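From: Sorin Radulović
To: skemitz-users
Date: February 26, 2018
Subject: Re: [skemitz-users] How many demos before the first training run?

Javier wrote:
> We're at 300 demos on the Vitdale cell and the policy still
> wanders off when it gets close to the part. Do we just keep
> collecting? And does anybody bother with the wrist view, or is
> the overhead one enough?

Hi Javier,

Keep collecting, but change what you collect first! Our set (the one we call Penance, and you can guess why) is up to 2,888 demos now, and a big chunk of the early ones are near copies of each other. Same start pose, same approach, same operator, me.

As for the wrist view, yes, please bother with it. Up close it's the one I'd keep if I had to drop the other. With the white cylinder you get the open end and the slots nice and large, and the marker plate is still there behind it, even if the lower marker is squeezed pretty flat at that angle.

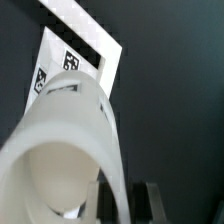 1. Start poses

We move the start every 27 demos and write the new one in the log. I used to do it "when it felt right" – that meant never.

2. Markers

I only use them for checking poses afterward. If one is half hidden, I keep the demo anyway. White plastic in front of a white plate is hard enough, so I want plenty of those in the set.

3. Bad demos

Keep the fumbles where you recovered, and tag them. Throw out the ones where you let go of the controller to answer the phone (I had 2 of those in April).

Can you send me a few of your log files? I'd like to see where the wandering starts.

Sorin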